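Brillirura Season 2 — Set and Stage Safety Walk-Through, With Comments

Production: Brillirura (limited series, streaming)
Location: Stage 7, Lykkegaard
Walked by: Hollis Okafor, with Hafþór Sveinbjörnsson (stunts)
Date of walk: 5th October
Status key: OK / FIX / WATCH

Hello again, everyone. For those of you new this season, I post the whole checklist with my comments left in, since so many of you told us last year that you read them. I love this show and I loved walking this stage. The ballroom set is gorgeous, and most of what follows is good news.

ACCESS AND EXITS

1. Exit doors clear and unlocked from inside — OK
All of them open with one push. The door behind the ballroom used to stick and now swings like a dream. Thank you, construction!

2. Fire lane around the set walls — FIX
Wardrobe racks have crept into the lane on the makeup side. I know the quick changes in episode two are brutal, and we'll find you a better spot, but the racks can't live there. Hafþór has suggested the alcove by the prop cage and I think he's right.

3. Exit signs visible from inside the set — WATCH
Fine from the ballroom. Once the ceiling pieces go on the dressing room set you lose the sign on the left completely. Grip is hanging a second one before the ceiling flies in.

4. Emergency address posted at every phone — OK
Also on the back of the call sheet now, in type you can read without glasses.

ELECTRICAL AND LIGHTING

5. Cable runs matted or ramped at crossings — OK
Beautifully done, especially the crossing by video village.

6. Safety cables on everything overhead — FIX
One lamp over the staircase had its safety looped around itself and not around the pipe. It was corrected while we stood there. I'm leaving it marked FIX until the whole pipe has been rechecked.

7. Chandelier rigging — OK
Rigging paperwork is in the binder and I read every page of it. The chandelier is the star of the reunion scene, and it hangs from two independent points. Nobody stands under it while it moves, and that includes directors.
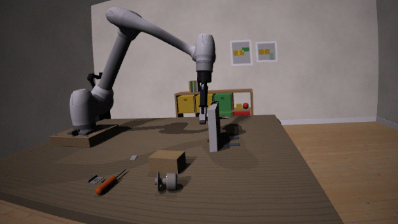

8. Haze levels and ventilation — WATCH
We ran haze for 12 minutes and cleared it with the big doors open. It looked wonderful in the backlight! Cast with asthma should tell the medic privately before the nightclub days, and the notice needs to go out with the advance schedule, not the night before.

STUNTS AND MOVEMENT

9. Staircase fall, pads and sightlines — OK
Hafþór rehearsed this with both doubles and it is already thrilling at half speed. Pads are new. He asked for the third landing to be wrapped on its underside too, and construction had it finished by lunch.

10. Breakaway glass stored apart from real glass — FIX
Same shelf, two boxes, nearly identical labels. The props team has ordered bright tags. Until they arrive, the real glassware stays in the kitchen.

11. Dance floor surface — WATCH
The Sarnik finish photographs like still water and it is slick in leather soles. Rubber on every hero shoe, please, and a test with the full dance company before we bring in the background. Dry mop between takes.

12. Weapons — N/A
There are none this season. The prop flare gun from the script was cut in June.

CAST COMFORT AND PROSTHETICS

13. Makeup trailer air — OK
New extraction hood over the adhesive station. Our lead is in that chair for hours at a stretch while they turn her into the older Brillirura, and when she walked out in the test makeup I didn't recognize her at all. Stunning work from that team.

14. Vision and hearing in full prosthetics — WATCH
She loses a good deal of side vision in the stage four makeup. One named person walks with her from trailer to set and stays in reach on the stairs. Please don't call to her from the side she can't see.

15. Cooling and water — OK
The shade tent is up, and there's a stool that fits under the big gown.

BACKGROUND AND CROWD

16. Headcount limit posted — OK
The stage is signed for 100 background plus crew. The concert scene, which is meant to feel like 3,000 people, will be built from tiles of the same group in different coats. I can't wait to see it cut together.

17. Holding area — FIX
Needs more chairs and a second water station. The Statik playback speakers also sit too close to the front row of benches, so move them back or hand out earplugs at sign-in. I'd do both.

OPEN ITEMS
Items 2, 6, 10 and 17 need a name and a signature before first call. Items 3, 8, 11 and 14 get looked at again by Hafþór and me once the ceiling is in. If you spot something we missed, write it on the clipboard by the stage door or grab either of us at the coffee cart.

— Hollis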